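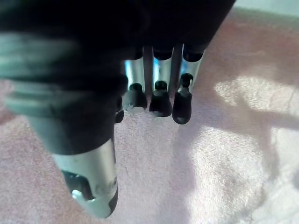

Section 4. Running the Bathroom Demonstration for Visitors

Ullisetti Two-Arm Demonstrator
Open Day Supplement to the Set-Up Guide
Revised 2022-10-14

Read this section after you have finished Section 3 (Power-Up and Homing). It covers the two demonstration tasks shown to visitors at the Grumau site: the towel task and the toothpaste task. Both run from the same robot position. You do not need to move the base between them.

Two trained staff are required. The operator stays at the control desk. The host talks to the visitors and hands over items when a task calls for it. The operator and the host may not trade jobs while the arms are powered.

4.1 Before the doors open

1. Check that the robot is parked facing the vanity and that the wheels are locked.
2. Walk the cable run from the robot to the wall. Cables on the carpet must lie flat, with no loops standing up.
3. Close the Trolleo supply cart and park it outside the marked visitor line.
4. Put a dry towel at the start position. Use terry cloth only. Thin towels slide through the fingers.
5. Load the program named OPENDAY 2 and wait for the ready tone.
6. Press and release each emergency stop. Confirm that both arms go limp, then reset.

NOTE: Tags and loose labels catch in the finger joints. Cut them off new towels and wash the towels once before use.

CAUTION: Keep the visitor line clear of both arms at full reach. Children stand with an adult, behind the line, the whole time.

4.2 Towel task

The towel task comes first in the program. It is slow, and visitors can follow it without much explaining.

1. Tell visitors that the arms are about to move.
2. The operator presses START. The hand moves over the towel and stops for a moment with the fingers open.
3. Wait for the hand to come down. The fingertip has to press into the pile far enough to gather a fold.

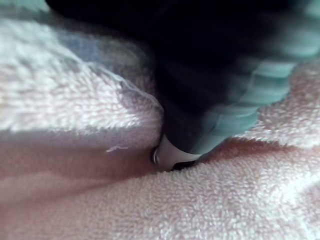
4. Watch the contact force on the control desk. If the bar stays in the green band, let the program go on. If it goes into yellow, press PAUSE and lower the grip setting by one step.
5. When the fold is held, press CONTINUE.

If the hand closes on nothing, do not push the towel toward it. Press RETRY. The program allows four tries and then returns the arm to its rest position. Visitors do not mind a retry if the host tells them what the robot is doing.

NOTE: Lint builds up around the fingertips over a long day. Wipe them with a dry cloth between groups, with the arms powered off. Do not use compressed air, which drives the lint farther into the joints.

4.3 Hanging and straightening

The second half of the towel task uses both hands. The towel goes over a horizontal support and is held out at both sides. Have the host step to the side at this point so that people at the back can see.
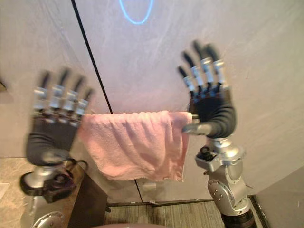

Photo: Hinata Shimada / Ullisetti

1. Confirm on the control desk that both hands report ready before you press CONTINUE.
2. Let the hands finish moving. An uneven lower edge is acceptable and the program does not correct it.
3. Press HOLD if visitors want more time to look. HOLD times out after 2 minutes and the arms go to rest.
4. To end the task, press RELEASE. Wait for the tone before anyone walks up to the towel.

CAUTION: Never pull on the towel while a hand is closed on it. The hand will grip harder before it lets go, and the finger links can be damaged.

Cabinets near the left arm limit how far the elbow can drop. If you move any furniture, even a little, run the reach check in Section 3 again before the next group comes in.

4.4 Toothpaste task

The toothpaste task needs a person to work with the robot. This is the host's job. Visitors may not take part, even if they ask nicely.

1. Fit the fabric glove over the back and palm of the hand. Leave the metal fingers uncovered.
2. Take the cap off the tube. Give the tube to the robot with the nozzle pointing down and press GRIP LOW.
3. The host stands a toothbrush in a mug, bristles up, and brings the mug under the nozzle from the side. Hold the mug by its body.
4. When the nozzle is over the bristles, the host says "ready" and the operator presses SQUEEZE.

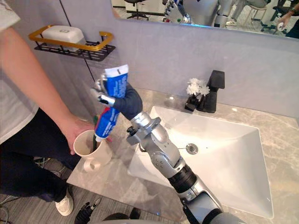 5. Keep the mug still until the operator says "clear," then lower it straight down and away from the hand.
6. Press OPEN and take back the tube. Put the cap on right away.

If the tube slips, press STOP and start again from step 2. Use a tube that is more than half full. Nearly empty tubes fold over and the squeeze goes to the wrong end.

NOTE: The second hand stays low during this task. The host should know where it is before stepping in.

4.5 Questions from visitors

Most questions are about speed. The open day program runs slower than the lab program, and it is fine to say so. For questions about the hand design, give out the Ichikawa leaflet. Questions about price or delivery go to the front desk.

4.6 Between groups

1. Send both arms to rest and switch off arm power.
2. Wipe up any toothpaste on the counter, the mug, and the fingers. Dried paste in a joint means a full cleaning (see Section 6).
3. Replace the towel if it is damp.
4. Write down the group number and any retries in the log.

The next open day is planned for March. Return the signed log to the control desk drawer with the spare glove.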